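3.2 Small counters and the folded towel

Play kitchens are wonderful places to study tidying, and the counter is where most of it happens. A full-size kitchen gives a dish towel a hook, a rail or an oven door to hang from. A play kitchen seldom does, so the towel ends up on the counter along with the food and the pans, and every other item has to be arranged with it in mind. We were delighted by how much this one piece of cloth could tell us.

Sheena Lamont's earlier notes on the Clostcombe playroom treat the folded towel as a "soft anchor," a thing that claims a patch of counter even though it could easily be moved. We adopted her term and applied it to the long, shallow counter in Figure 4, which has a striped wood surface and a clear rim.

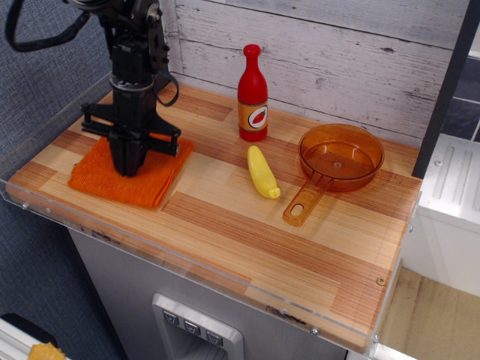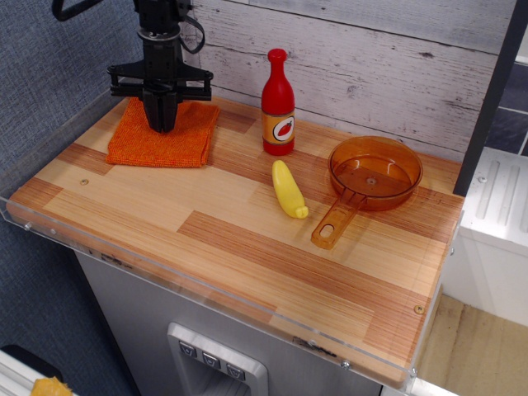
Figure 4. Orange towel folded on the left part of the counter, with a red toy bottle standing near the back. The second view also shows a yellow toy vegetable and a translucent amber-orange saucepan.

The towel is a lovely object to work with. It is bright, it has a texture that shows up well, and its fold never comes out perfectly square. In our coding scheme a slightly uneven edge still counts as folded, provided the cloth keeps a roughly rectangular outline. Loosening the rule in this way brought our two coders much closer together, and we would happily recommend it to anyone working with cloth.

Our full set holds 3,907 coded layouts, sorted into 12 types. The layout in the second view of Figure 4 belongs to the type we call "soft left, hard right": cloth at one end, cookware at the other, food and condiments between them. The saucepan's handle matters here too, as it points forward and to the left and takes up counter space well beyond the round body. We therefore code handles separately from pans, following the procedure given in Section 2.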